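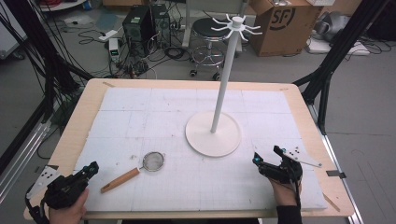
One Drestness owner wrote to us that she had read this section twice and still couldn't tell whether the mug stand goes up before or after the kettle's first boil, and would we please just say so. After, is our answer, and we have put the steps in that order for you.

Section 4. Setting Up Your Drink Corner

Please take your time over this part. Most folks who buy the Drestness kettle and the Larholm mug stand together want everything out on the counter at once, and we do understand! A slow start makes for nicer mornings later on.

1. Set the kettle base on a flat, dry surface, at least 19 inches from the sink.
2. Fill the kettle to the upper line with cold tap water, close the lid, and let it come to a full boil. Pour that water away.
3. Do the same once more. If you can still smell the packing, a third boil does no harm.
4. Unwrap the Larholm stand and wipe it down with a soft, damp cloth – no scouring powder, please.

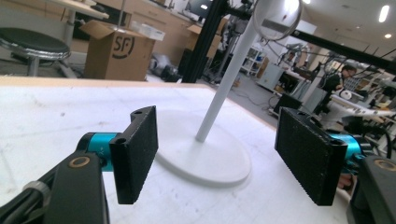 5. Hang your first mug, then hang the second on the hook directly across from it, and keep going in pairs like that so the weight stays even.
6. Give the stand a gentle nudge with one finger. If it rocks, move it to a more level spot or swap in lighter mugs.

Note: Hard water leaves a chalky ring inside the kettle. Run the Plutano descaling powder through it every 100 boils, or more often if you see the ring sooner.

Caution: Keep the stand out of the path of the steam. Mug handles can get hotter than you would expect.

Caution: Never lift the stand with mugs on it. Take them all down first, even for a short trip across the kitchen.

Cleaning the lid filter is covered in Section 5.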